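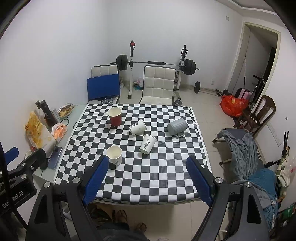
The tablecloth, the cups and me

Posted 08/08/2021

I've been meaning to write about the tablecloth for ages, and then every time I sit down to do it there's something standing on the tablecloth that needs dealing with first. So today you're getting both, the cloth and the stuff on it.

Some background for anyone new. We moved into the flat in October and the table came with it, and for months I ate off it bare and told myself I liked the look. I didn't. It's one of those tables that shows every elbow. Then Ah-rin Yang came for dinner, put her bag down, looked at it for a good long moment and said "have you thought about a cloth?" in the voice people use for haircuts.

I went round Gosten twice (the big one, by the bus station) and came away with nothing except a washing-up bowl. Everything was beige, or had lemons on it. I've nothing against lemons but I don't want to look at them at seven in the morning. The black and white check turned up in the end in a little homeware place called Brilia, folded up on a bottom shelf under some oven gloves, and I bought it without measuring, like an idiot. It hangs over the near edge nicely but it doesn't go right across to the left, so there's a pale strip down that side that never gets covered. More about the strip in a minute, because the strip is where everything goes wrong.

What I like about it

It's cheerful! I know black and white isn't supposed to be cheerful, but big squares are, somehow, like a café or a giant draughts board. There's a plain white border down the sides as well, and I think that stops it being too much. The creases from the folding have never quite gone. I tried hanging it over the bath, I tried a warm towel and a heavy book, and in the end I decided I could live with a few faint lines. The dark squares have a bit of a shine to them when the light's on, too, and you'll either like that or it'll drive you up the wall.

What I don't like: crumbs. They hide on nothing. Pale crumbs show on black, dark crumbs show on white, so you're always going round with a cloth in your hand. And small things go missing on it in a way I can't explain. Woo-jin spent a whole evening looking for a SIM tray that was sitting in the middle of a black square.

The cup problem

Right, the cups. My great plan was to stop using paper cups this year, and then Woo-jin Kang (flatmate, long-suffering, makes better soup than me) came home from Yuan, the wholesale place, with a sleeve of 300 because they were "hardly more than the small pack". Reader, they were a fair bit more than the small pack. They've got black brush lettering on, 中國风 down the side on one of the ones in the top photo, and I'll admit they're the best-looking paper cups I've ever owned. But they live in the cupboard over the fridge, and each time anyone opens it for a plate, a few cups come out as well and end up on the table. Some standing, some on their sides with their mouths pointing all over the place.

The tall red one is from a different lot altogether and I've grown fond of it. It's a proper deep red, cream on the inside, and against the check it looks like something you'd win. I would happily drink out of that one every day.

And then there's my grey mug, the ribbed one with the squared-off handle. It's lying on its side in the top picture with all the others and I winced a bit when I saw it, as I'm quite soft about that mug. I've had it through 32 house parties, by Woo-jin's reckoning, and it's never had so much as a chip.

So the new system, as of this week, goes like this. Cups that are clean go back in the sleeve, upside down, and the sleeve moves to the low cupboard by the door. Cups that have been used get squashed and go out. The red one stays by the kettle. Mugs get hung up, handles all facing the same way, and I will be checking.

The left-hand side

Now, the strip. If you've got a bit of table that isn't covered by the tablecloth, I can promise you that everyone in the house will treat it as a shelf. You don't have to say anything, it just happens. The cloth is for eating and the strip is for whatever was in your hand when you came in.

I had a proper look at ours the other day and it was quite something. A plate of crisps, heaped so high they were coming over. A bag of snacks standing next to the tissue box, as if crisps weren't enough for one household. The book box and its smaller friend, which I've been meaning to put back on the shelf since before the summer. A phone, face down, with a cable curled up beside it. And the enamel mug with MY CUP OF TEA on it, in case there was any doubt about who was to blame.

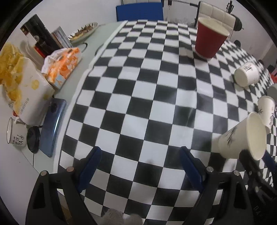 Cups on the check, everything else down the left.

I did think about buying a wider cloth. Prindberg do one in a very similar check, and I had it in my basket on two separate evenings. But then I'd have a wider cloth with crisps on it, and I'd have spent the money. So I've gone for a tray instead. The rule is that whatever lives on the strip has to fit on the tray, and the tray gets carried off before dinner. The tissues are allowed to stay put, as I've got hay fever and I'm not walking to another room to sneeze. The books are going back on the shelf. The crisps can go in a bowl with some sides to it. Woo-jin's objection is that the tray will simply fill up and be heavy, and I can't say he's wrong, but I'd like to find that out for myself.

Washing it, for the people who asked

A few of you wanted to know how it washes after my last post. I wipe it down most days with a damp cloth and a tiny drop of washing-up liquid, then go over it again with plain water, otherwise the dark squares get a smeary look. For anything worse (soy sauce, and the beetroot incident) I take it off and do it in the bath. I haven't put it in the machine. Ah-rin has the same one in red and white and did put hers in the machine, and she's asked me not to say any more about it.

Next time I'm going to do the cupboard over the fridge, properly, with everything out on the floor. If anyone has a use for a large number of very handsome paper cups before then, leave me a comment – I'm happy to post them, and I'll even throw in the sleeve.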